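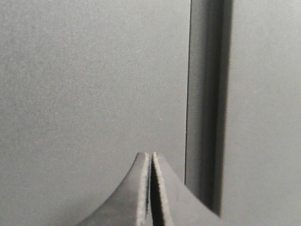 4.3 Setting up scheduled backups

Scheduled backups copy the contents of selected folders to a second location at a fixed time. The schedule runs on the Linside storage unit itself, so the computers on the network can be switched off while a backup is in progress.

Before you begin:

- Complete the network setup in section 3.
- Sign in with an administrator account. Standard accounts can view a schedule but cannot change it.
- Connect the destination drive to the rear port. The front port is intended for one-time copies and does not appear in the list of backup destinations.

CAUTION: A destination drive is erased when it is prepared for first use. Copy anything you want to keep to another drive before step 3.

To create a schedule:

1. Open the control page in a web browser and select Storage, then Backups. If no schedule has been created, the list shows the text "No jobs".

2. Select New Job. Type a name of up to 40 characters. Letters, numbers, spaces and hyphens are accepted. The name is used for the folder on the destination drive and cannot be changed later.

3. Select the destination drive. If the drive has not been used with the unit before, the Prepare button appears next to it. Select Prepare, type the administrator password and wait for the status to change to Ready.

4. Select the folders to include. Selecting a folder also selects everything inside it. To leave out a subfolder, open the folder and clear the box next to the subfolder name.

Note: A single job can hold up to 200 selected folders. Subfolders that are included automatically do not count toward this limit.

5. Set the start time. The time follows the clock on the unit, not the clock on your computer. Check the unit clock under System, then Date and Time, if the two do not match.

6. Set the number of versions to keep. The default is 2. When the limit is reached, the oldest version is deleted at the start of the next backup.

7. Select Save. The job appears in the list with the status Waiting.

Running the first backup

The first backup copies every selected file and takes much longer than later ones, which copy only files that have changed. Start it manually at a time when the network is quiet.

1. In the list of jobs, select the job name.

2. Select Run Now. The status changes to Running and the rear light blinks green.

3. Leave the destination drive connected until the status changes to Complete. The control page can be closed at any point.

CAUTION: Do not disconnect the destination drive while the rear light is blinking. If the drive is removed during a backup, the current version is marked Incomplete and cannot be restored. Earlier versions are not affected.

Restoring files

Test a restore soon after the first backup, using a file that is not important.

1. Select the job name, then Versions.

2. Choose a version by date and open the folder that holds the file.

3. Select the file, then Restore To. Choose a folder other than the original one. Restoring to the original folder replaces the current file without a warning.

4. Open the restored file on your computer and check its contents.

Error codes

Error 547 - the destination drive is full. Reduce the number of versions or use a larger drive. A reduced version limit takes effect at the start of the next backup.

Status "Skipped" - the previous backup was still running at the start time. Move the start time or divide the folders between two jobs.

Status "No destination" - the drive was not found. Check that the cable is seated fully in the rear port. Drives that draw their power from the port may need a separate power supply.

Note: Units upgraded from the older Flindden software keep their existing jobs, but the start time is reset to midnight. Open each job after the upgrade and set the time again.

For encrypted destinations, see section 4.4. For sending job reports by email, see section 6.2.

Section revised Mar 8, 2021. Technical editor: Pallavi Mittal.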